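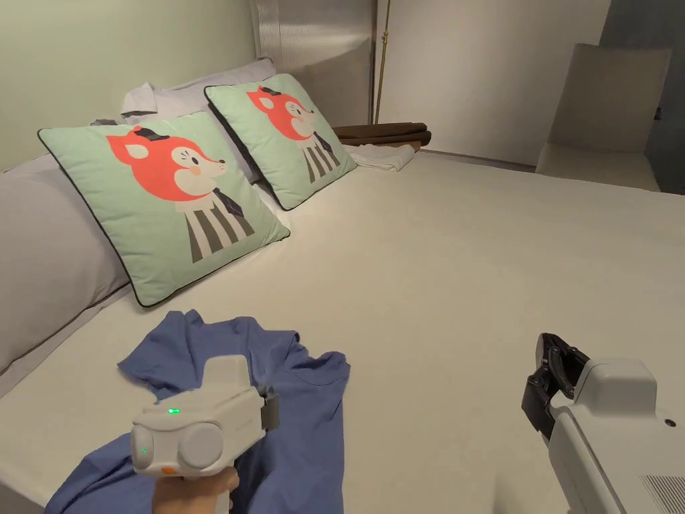
床头的两只狐狸靠垫，薄荷绿底，深色滚边

第三章 第一次蒸馏：从注水到收酒

终于到了最好玩的一章！如果您已经照第二章把Taselura台式铜蒸馏器装好、用清水空跑过一遍，现在就可以做第一锅真正有香气的东西了。我们用苹果酒做示范，它的香气来得早，头一回上手很容易闻出各段之间的差别。

开始之前请确认：您所在地区允许家庭蒸馏酒精，或者您已办妥许可。各地规定差得很远，没有许可的朋友请直接翻到第五章，用同一台机器做玫瑰纯露和橙花水，一样过瘾。

3.1 准备

1. 苹果酒须发酵完毕并静置澄清。把上层清液虹吸出来，桶底的酒泥留下别要，带进锅里容易糊底。
2. 检查锅盖密封圈。圈上有裂纹或发硬就换新的，备用圈在配件袋里，和温度计套管放在一起。
3. 把机器放在平稳、耐热的台面上，离水龙头近一点。打开窗户或抽风机。
4. 接冷却水管：下口进水，上口出水。两根管子长得一样，接口旁刻有箭头，看箭头接就不会错。
5. 准备至少9个干净的小玻璃瓶，贴上标签编号。瓶子宁多勿少，后面分段的时候您会感谢自己！

注意：收酒只用玻璃或不锈钢容器，塑料瓶不行。

3.2 装锅与加热

1. 将苹果酒倒入锅体，液面不得超过内壁的上刻线。刻线以上的空间留给泡沫。
2. 盖上锅盖，均匀旋紧四个卡扣，对角交替着来，先都带上劲，再逐个拧到底。
3. 装上天鹅颈和冷凝器，接口处抹一圈黑麦面糊（做法见附录）。面糊受热后会变硬，密封效果好得出奇，闻着还有点像烤面包。
4. 打开冷却水，确认出水口有稳定的细流，然后再通电。
5. 旋钮调到“高”，等天鹅颈根部烫手时立刻调到“低”。升温过程中请守在旁边。

警告：运行时出酒口附近不得有明火，也不要吸烟。酒精蒸气可燃。冷却水一旦中断，马上断电，待锅体冷却后再处理。

警告：任何时候都不要堵住出酒口，也不要把导管末端浸在液面以下。

小窍门：我们的试机员Senyo Opoku喜欢在调到“低”以后，再把旋钮往回拧一小格。出酒慢一些，滴答滴答地落，香气细腻很多。我们试过，确实好喝！

3.3 分段收酒

蒸出来的酒大致分成酒头、酒心、酒尾三段。没有仪器也能学会分辨，靠的是鼻子和耐心。

1. 最先流出的一小段单独收在1号瓶，作为前馏分弃用。它气味刺鼻，像指甲油，不可饮用，也不要拿来擦拭机器的清漆部件。
2. 此后每收满一小瓶就换下一瓶，按编号排好。
3. 换瓶时取一滴抹在手背上闻。刺鼻味退去，苹果皮和一点蜂蜜味冒出来，就是酒心到了。
4. 出现湿纸板、煮蔬菜一类的味道时，已经进入酒尾。继续收几瓶做比较，随后断电。
5. 所有小瓶用纱布盖住瓶口，敞放一夜，次日再闻一遍，挑出要合并的酒心。

注意：新蒸出的酒心度数很高，入口前务必用酒精计测量并加纯净水稀释。加水要慢，分几次加，中间让酒歇一歇。一次加猛了容易发浑，不影响安全，样子差一点。

3.4 停机与清洗

1. 断电后让冷却水继续流20分钟，再关水。
2. 锅体完全凉透才能开盖。开盖时把脸避开。
3. 倒掉残液，用温水和软布擦洗。面糊用水泡软后一抹就掉，请不要用刀刮铜面。
4. 铜壁发暗属正常现象，下一次使用前用柠檬酸水荡洗即可恢复。
5. 全部部件倒扣晾干，再装回收纳袋。潮着收起来会长铜绿。

3.5 常见情况

出酒忽大忽小：多半是火太大，泡沫冲进了天鹅颈。断电等它平息，再用低档重新开始。

出酒温热：冷却水流量不足。把龙头开大一点，顺便看看水管有没有打折。

接口冒汽：先断电，等不再冒汽后补一层面糊。

酒液带蓝绿色：铜件没有洗净。这一锅不要喝，按3.4彻底清洗，并用清水再空跑一次。

第一锅做完，请一定记下笔记：苹果品种、发酵天数、每瓶的气味，想到什么写什么。Marjorie Hebden替我们设计了一张记录表，印在本手册封底内页，可以随意复印。九月新苹果上市的时候翻出来对照着再做一锅，乐趣会翻倍！

下一章讲浸泡与蒸汽篮，包括杜松子、芫荽籽和干柑橘皮的用法。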